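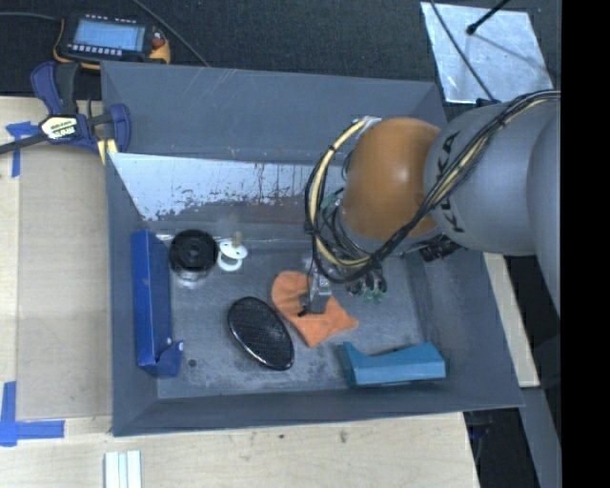 tillerman_9 wrote: Before anyone gets carried away, has the price of the Narotix picking kit gone up again? I was quoted 3631 for the gripper, the mount and the software, and that was before they remembered VAT exists.

Like (14) Reply

grommet_and_sons wrote: Mine was the same, plus 445 for what the invoice calls "onboarding". Onboarding was a man on a video call reading me the manual. He had a nice voice, to be fair.

Like (31) Reply

binpicker wrote: Thread starter here. I've had the kit on trial since October and said I'd report back, so this is me reporting back, some months after I said I would.

We run it over a mixed bin with a KUKA arm. Mixed as in genuinely mixed: an orange cloth flat on the floor, a black oval thing with a mesh face, a blue folded box-like affair up against the wall, an odd bit of white plastic. The brochure bin has six identical cubes in it. I don't know anybody who is paid to move identical cubes, but if you are, buy this today.

Our log has 1351 attempts on it so far and 695 of those ended with the item where we wanted it. Make of that what you like. The sales chap made "over half" of it.

Like (22) Reply

Quillfeather wrote: 695 out of 1351 is poor. The Anwood gripper does better than that on a bad day, and it doesn't want a licence key every time you move the PC to another desk.

Like (6) Reply

binpicker wrote: On cloth? I tried the Anwood on cloth. It pinched at it like someone taking a hair out of soup.

Like (40) Reply

Quillfeather wrote: Not on cloth, no. We do bottle caps.

Like (3) Reply

tillerman_9 wrote: Well then.

Like (19) Reply

saltmarsh_auto wrote: I'll stick up for Narotix a bit. The narrow finger gets down beside a wall where our old one just leaned on the side and sulked. Soft stuff is fine once you've set the approach height properly, and the default is far too cautious. Look under Motion, then Advanced, then the second Advanced.

My grumble is shiny things. Glossy rims, clear plastic, bare metal. The software takes a long look and decides there's nothing there.

Like (17) Reply

grommet_and_sons wrote: There's a second Advanced?

Like (52) Reply

binpicker wrote: Same grumble about the shiny stuff. I raised a ticket on 18/04/2024 and got back a link to the page I'd quoted in the ticket. Also, dress your cables before you do anything else. Theirs come in one length, long, and you'll need a good fat loop at the wrist and more ties than they give you.

Like (11) Reply

Quillfeather wrote: So would you keep it or send it back?

Like (2) Reply

binpicker wrote: Keep it, if they knock off the onboarding. The Oston people quoted me less for the hardware but you write your own grasp planner, and I've met my own code.

Like (27) Reply

saltmarsh_auto wrote: Ask them about the Venkataraman plug-in before you sign. It's meant to help with reflections. I haven't got it running yet, the installer wants a version of the software that isn't out.

Like (9) Reply

37 more comments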